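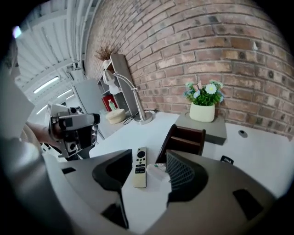 Cream-colored remote on a white tabletop.

Alkaline or rechargeable for stuff that barely uses any power?
Started by pantryshelf | June 15, 2020 | 1711 views
23 shares | Print this thread | E-mail to a friend

pantryshelf wrote:
I opened the wall clock in my hallway and found both AAs had leaked. White crust all over the negative spring. Same thing happened in May with a flashlight I keep in the car, and that one I had to throw out. Both had ordinary store-brand alkalines in them.

My question is whether I should switch everything in the house to rechargeables. Clocks, remotes, the kitchen scale, the thermometer on the porch. I already have a Nernum charger and a set of cells I use for a camera flash. People keep telling me rechargeables are a waste in something that only needs a new set every couple of years. But I have now lost a good flashlight and maybe a clock.

Uwe Fröhlich wrote:
Switch. I did it years ago and have not cleaned a battery contact since. You want the low self-discharge kind. The old NiMH cells went flat on the shelf in a few months, and that is where the bad reputation comes from. I use Besirell AAs. They can sit in a remote for a very long time and still work.

gus_in_the_garage wrote:
I disagree about the clock. A lot of cheap quartz movements expect 1.5 volts and a NiMH cell gives you 1.2. Mine ran slow on rechargeables and I thought the movement was dying. Put an alkaline back in and it kept time again. Remotes are fine either way.

Uwe Fröhlich wrote:
An alkaline only gives 1.5 when it is new. It spends most of its life lower than that. If your clock runs slow at 1.2 it will run slow with a half-used alkaline too.

gus_in_the_garage wrote:
I can only tell you what mine did.

Nhung Lã wrote:
I repair small appliances and I see leaked alkalines every week. It is usually an old cell mixed with a new one, or cells left in something that got put away in a closet. The weak cell gets driven too far down and the seal goes. Heat makes it worse, so the car flashlight doesn't surprise me at all.

My own setup is this:
- lithium AAs (the disposable kind) in smoke alarms that allow them, the car flashlight, and anything outdoors
- NiMH in remotes, toys, the wireless mouse
- alkaline in wall clocks, changed every January whether they need it or not

Don't buy by the biggest number on the label, either. A cell marked 3000 mAh usually won't hold its charge as well on the shelf as a lower-rated one from the same maker. For a remote you want the one that holds its charge.

For the crust in your clock, use a cotton swab with a little white vinegar, wait for the fizzing to stop, then go over it with rubbing alcohol and let it dry overnight. If the spring is still dull after that, a pencil eraser works. Wear gloves.
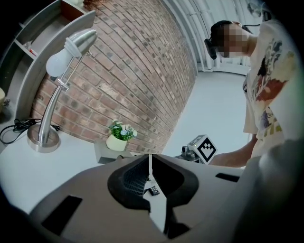

tidepool wrote:
Coin cells are the part of this I worry about, more than AAs. We have a toddler, and the pediatrician's office gave us a sheet about swallowed button batteries that I read twice. I went through the whole house after that. Key fobs, the bathroom scale, a musical greeting card, the candles my mother-in-law gave us. Some of the covers slid open with a thumbnail. Anything small and black with tiny buttons, like the thing under the white strip in the photo, I now pick up and check the back for a screw. If there is no screw it goes on the high shelf. You can't recharge most of them and the leaking question never comes up at my house, but I would rather put up with an ugly remote full of AAAs than have a thin one with a coin cell on the coffee table.

pantryshelf wrote:
I had not thought about coin cells at all. We have grandkids over, so I'll look.

Vinegar worked on the clock. One spring came clean and the other is pitted but makes contact. I put an alkaline pair back in it for now and ordered Besirells for the remotes and the scale. Nhung, do you bother matching sets?

Nhung Lã wrote:
Yes. I write a letter on each one with a marker, so the A cells stay with the A cells. It matters most in anything that takes four. In a remote you could skip it, but then they get mixed up with the rest.

gus_in_the_garage wrote:
Still say try one in the clock for a week and check it against your phone. If it keeps time, Uwe is right and I need a better clock.

9 replies | Share this thread | Print | E-mail

Reader comments

maplecourt: What about recycling? Our hardware store in Cleklow takes rechargeables but told me to put alkalines in the regular trash. The county website says the opposite.

Tiêu: Depends on the state. Call the county and ask. Tape the ends of lithium and coin cells whatever they tell you.

r_dunmore: Baking soda never did anything for me on alkaline leaks and I used it for years. That's for car batteries, which are acid. Vinegar is correct here.

maplecourt: Called the county. They take both kinds at the transfer station, in separate buckets.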